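Section 3: Getting Your Cups and Mugs Ready for the Skarkham Countertop Kiln

Welcome back! If you have worked your way through Sections 1 and 2, your kiln is sitting level on its stand, the lid opens and closes without rubbing, and you have run the empty first firing we asked you to run (please do go back and run it if you skipped ahead, we'll wait). Now comes the part most people bought the kiln for, and that is glazing something you made yourself and getting it out again in one piece.

This section covers cups and mugs only. Plates and flat dishes are in Section 4, and tiles have a section of their own because they behave so differently on the shelf.

What you will need

Bisque-fired cups, clean and fully dry
One jar of Bellska dipping glaze, any color
A wide bucket, deep enough to take the whole cup
A soft sponge and a bowl of clean water
Wax resist and an old brush you don't mind giving up
Kiln shelf, already coated with kiln wash (see Section 2)

Preparing the cups

1. Wipe each cup all over with a damp sponge, inside and out. You are only after dust, so go lightly and rinse the sponge often. Dusty patches are the usual cause of bare spots later on.

2. Set the cups aside until they feel dry to the touch. Overnight is best if you can stand the wait.

3. Brush wax resist over the foot of each cup and a little way up the wall, 3 mm or so if you are using a single coat of glaze and more if you plan on layering. Let the wax dry completely before you go on.

Note: Wax on the wall of the cup where you didn't want it can't be rubbed off. Put the cup through another bisque firing on its own and start over with that one. It happens to all of us.

Dipping

4. Stir the glaze from the bottom of the bucket until nothing drags on the stick. Bellska glazes settle hard if they have been standing, so give this a few good minutes even if the top looks smooth.

5. Pour glaze into the cup until it is nearly full, swirl it once, and pour it straight back out. Try to do this in one easy movement and don't go back for a second swirl.

6. Take hold of the cup near the foot and lower it into the bucket mouth down. Count to three, lift, and give it a small twist to shake the last drip off the rim.

7. Stand the cup on its foot and leave it until the shine goes off the glaze. Touch up any finger marks with a brush, then sponge every trace of glaze from the waxed foot.

Caution: Glaze left on the foot will melt and fasten your cup to the shelf. Check each foot under a bright light before loading, and then check it again.

If you are wondering which color to begin with, Maximiliano Lorente, who wrote the firing schedules for this kiln, always steers new owners toward the Bellska blue. It is forgiving about thickness, it doesn't run much at the rim, and it comes out a good strong color even if your dipping was a bit timid.

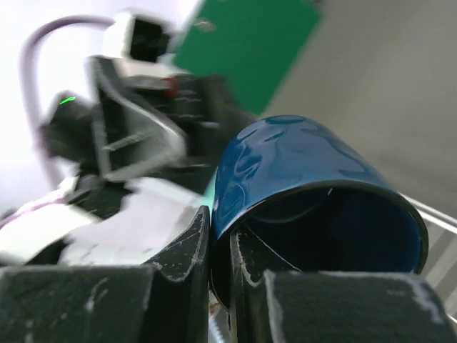 Fig. 8. Glossy blue glaze on a cup, shown lying on its side.

Of course you may prefer something quieter, and the Mirnerer matte whites are lovely, but they do show every drip. Try them on a test cup first and keep that cup somewhere handy, with the name of the glaze scratched into the foot. You will be glad of it in January when you can't remember what you used in the fall.

Loading and firing

8. Place the cups upright on the shelf with a finger's width between neighbors and the same gap between the cups and the kiln wall. Glazed pieces that touch will come out joined.

9. Close the lid, press PROGRAM, and choose 13 (Glaze, Small Ware). The display will show the program number and then the word READY. Press START.

10. Leave the lid shut for the whole firing and all the way through cooling. The display counts down on its own, and the kiln switches itself off at the end.

Caution: Keep the lid closed while the display reads above 400. The outside of the kiln may be hot well after that, so wear your kiln gloves even when you think you don't need them.

Note: If your kiln came with the older Benítez controller, the small ware program is listed as GLZ-S and the button is marked GO. Everything else in this section is the same.

11. When the display reads COOL, open the lid and lift the cups out one at a time. Run a gloved thumb around each foot to find any sharp bits and smooth them down with the rubbing stone supplied with your kiln.

Pinholes, crawling and rough rims are covered in Section 7, Troubleshooting.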